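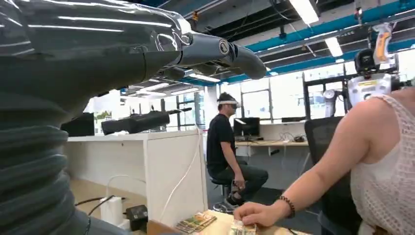 Jouko Hirvonen

Ich gebe es zu, ich habe das Album von Stonda am ersten Abend gleich dreimal gehört und beim zweiten Durchlauf den Abwasch stehen lassen. »Prerholm« heißt es, zehn Stücke, und wer das Duo noch von der EP aus dem März kennt, wird sich erst mal wundern: kaum noch Gitarre, dafür Bässe, bei denen mein Nachbar sicher auch etwas davon hatte (tut mir leid!).

Los geht es mit »Dirnamer«, und das ist gleich mein Lieblingsstück. Zwei Minuten lang passiert fast nichts, ein Orgelton, ein bisschen Klopfen, und dann kommt dieser Beat rein und ich sitze kerzengerade auf dem Sofa. Danach wird es tanzbarer, »462« könnte man in jedem Club spielen, in dem die Leute nach Mitternacht noch zuhören. Auf halber Strecke hängt die Platte ein wenig durch – zwei Balladen hintereinander, die sich auch noch dieselbe Tonart teilen, das hätte ich anders sortiert.

Als Gast singt Szulc auf zwei Nummern mit. Die erste ist großartig, ganz trocken aufgenommen, man hört jedes Luftholen. Auf der zweiten liegt so viel Hall auf der Stimme, dass ich den Text auch nach fünf Anläufen nicht verstanden habe. Schade, im Booklet steht er nämlich und ist richtig gut!

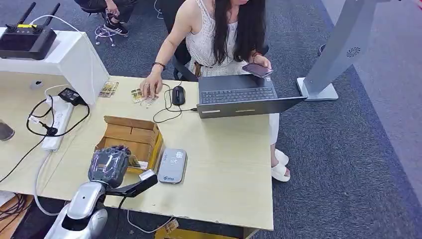 Überhaupt das Booklet: dickes Papier, alle Texte, eine kleine Zeichnung zu jedem Lied. Vom Vinyl gibt es nur 500 Stück, und ich habe mir natürlich eins geholt, obwohl ich mir vorgenommen hatte, dieses Jahr keine Platten mehr zu kaufen. Die Pressung ist sauber, nur auf Seite B knistert es bei mir am Anfang ein wenig. Klanglich nimmt sich das mit dem Download nicht viel, die Bässe sind auf der Platte etwas weicher, was mir bei »462« besser gefällt und bei »Dirnamer« schlechter.

Live habe ich die beiden vor der Veröffentlichung in einem Laden mit über 100 Leuten gesehen, da war es so voll, dass ich das halbe Konzert neben der Garderobe stand. Den Schlusssong haben sie dort fast doppelt so lang gespielt, und diese Version fehlt mir jetzt. Auf dem Album wird einfach ausgeblendet, gerade wenn das Schlagzeug loslegt. Trotzdem: acht von zehn Punkten, und »Dirnamer« läuft hier gerade schon wieder.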